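Comparing Two Grippers on Woven Baskets: Notes from the Pendcombe Bench

Filed under: Grippers, Bench Notes

The purpose of this post is to record the results of a comparison carried out in October between two end effectors, the Gunside parallel gripper and the Siriwan soft-finger gripper. Both were mounted in turn on the same arm and driven by the same Stukdale controller. I maintain this blog in a personal capacity, and the opinions stated are mine alone.

Readers of the earlier entries will recall that the spring work dealt with rigid objects, chiefly boxes and capped jars. Those objects are forgiving. A box returns the same width each time the fingers close on it, and a force limit that is correct in the morning remains correct in the afternoon. Woven goods behave differently. The wall of a small basket gives way under pressure, the rim may spring back after release, and a fingertip can catch in the weave and carry the basket along when the arm withdraws.

The task was defined as follows. The arm was to pick up a basket, carry it clear of the shelf, hold it for six seconds, and return it to the board with the bottom facing upward. The inverted position was chosen on purpose. It places the rim against the board, where the gripper cannot easily reach it, and leaves only the rounded body available for contact. Each gripper was given 32 attempts under each of two force settings. An attempt was counted as a success only if the basket was set down without tipping and without touching its neighbor.

The Gunside unit was tested first. It is a plain two-finger design with flat pads, and it had already been in service for 3400 cycles on other work. I mention the figure for the benefit of those who may wish to compare it with a new unit. The pads showed some polish but no tears, and they were not replaced for this trial.

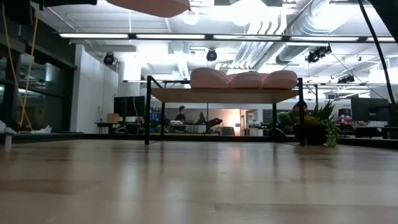 Reading time: 6 minutes

Three pink baskets stood bottom up along the shelf board while a fourth was held in the air above them. The leftmost of the three is slightly larger than the others, and that difference proved to be of more interest than I had expected. The opening width of the Gunside fingers had been set for the smaller size. On the larger basket the pads met the body too early in the descent and pushed it down against the board before closing. The lift still succeeded in most cases, although the basket tended to rotate a little in the grip.

At the lower force setting, the Gunside gripper completed 24 of its 32 attempts. The eight failures were all slips during the lift, and none occurred during transport. Raising the force removed the slips entirely but introduced a second fault. The body of the basket was squeezed inward, and on release it sprang outward and nudged the basket beside it. Under the rule stated above, those attempts were recorded as failures as well.

The Siriwan gripper was more even in its performance. Its fingers follow the curve of the basket, so the choice of force matters less, and the change in basket size required no adjustment of the opening. Its weakness lies in the set-down. The fingers need room to open, and the spacing on the shelf board left very little. Moving the approach point slightly toward the front of the board improved matters, and I would advise anyone working on a crowded shelf to do the same before altering any other setting.

A few remarks on the controller are in order. The Stukdale accepted both grippers without a change of firmware, and switching between stored tool profiles was simple. The payload value must be entered again by hand after each tool change, however, and the controller gives no warning if this step is left out. One full run with the Siriwan unit had to be discarded for this reason. The first sign of the error was a slow downward drift during the hold.

Cable routing also deserves attention. A cable that is tidy at the home position may pull tight at the far end of the reach, and the effect on a light object is easily mistaken for a fault in the grip. I now run the complete path once with no object before the first recorded attempt.

For woven items of mixed size, my present preference is the Siriwan gripper at the lower force setting, with wider spacing between objects where the layout permits it. The Gunside gripper remains mounted for the box work, where its speed is a clear advantage. The next entry will cover the same task with the baskets placed rim upward, using both grippers and the same attempt count.

Posted in Grippers | Tagged: Gunside, Siriwan, Stukdale, soft fingers, tool change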